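Workshop Tips for Teams Doing the Laundry Task

Collected by Maureen Ackroyd for the Kramer student robotics club

These notes come from the build room and are meant for teams who are new to the cloth folding event. Most of them cost nothing. Add your own at the bottom of the shared sheet and I will move the useful ones over in May.

Picking clothes to practice on

Start with a hand towel, then a pillowcase, then something with a waistband. A T-shirt looks easy and is hard because of the sleeves. Skirts and shorts make a good middle step.

Avoid anything slippery for the first few weeks. Medium-weight knits and plain cotton hold a fold long enough for you to check it. Thrift stores will sell you a bag of children's clothes for very little.

Wash everything once before you use it. New clothes have a finish on them that wears off with handling, and your results will drift as it does. Skip the fabric softener.

Pull off hang tags and cut out loose care labels. A gripper jaw will find a label before it finds the hem.

Setting up the table

Use a table you can walk around. Wipe it with a damp cloth and let it dry completely. Crumbs and glue drips snag knits.

Mark the start position with small strips of tape at the table edge, where the cloth won't drag over them. Masking tape leaves a residue after a month or so. Rubbing alcohol takes it off most finishes, but test a spot underneath first.

Number your stations on the floor with tape figures you can read from the doorway. Colin Sowerby's group at Clillar does this, and it ended the arguments over which log sheet belonged to which table.

If you fold on a dark surface, choose light clothes, and the other way around. You will want to see the outline when you review your runs.

Working with hand-held grippers

Learn each fold with your bare hands first. Do it slowly, and write down where your fingers go. Then do the same fold with the grippers. If you need more than 8 moves for a skirt, look for a move you can drop.

Pinch just below a gathered waistband, where there is one layer of stitching less to fight. Grabbing the elastic itself stretches it, and it springs back when you let go.

Hold one corner still while the other hand works. Beginners tend to move both hands together, and the whole garment slides across the table.

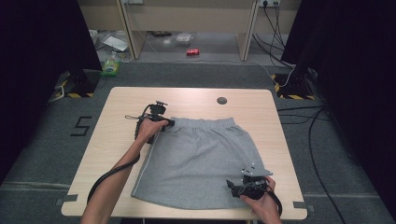
Smooth wrinkles outward from the middle before the first fold. A wrinkle left in at the start gets pressed into every layer after it. The side of a closed jaw works fine for smoothing if it has no sharp edges. Run a scrap of old pantyhose over it to find any burrs, and take them off with 400 grit paper, or 200 followed by something finer.

Let the cables hang behind your wrists and leave enough slack to reach the far edge of the table. Before each session, stretch both arms out as far as the job needs and see what pulls.

Swap people every 44 folds or when someone's forearm gets tired, whichever comes first. Tired hands drop corners.

Keeping the room in order

Store practice clothes flat in a lidded bin, one bin per garment type. Tâm Ung writes the number of runs on a strip of cloth tape inside each lid. Our oldest towel is past 700 and has gone limp, so we only use it for demonstrations now.

Tighten the small screws on the grippers once a week. A dab of clear nail polish on the head keeps them from backing out and still lets you remove them later.

Rubber jaw pads pick up lint. Press a piece of packing tape on them and peel it off.

Euan Cowie has the spare jaw pads. Sign for them in the notebook by the sink.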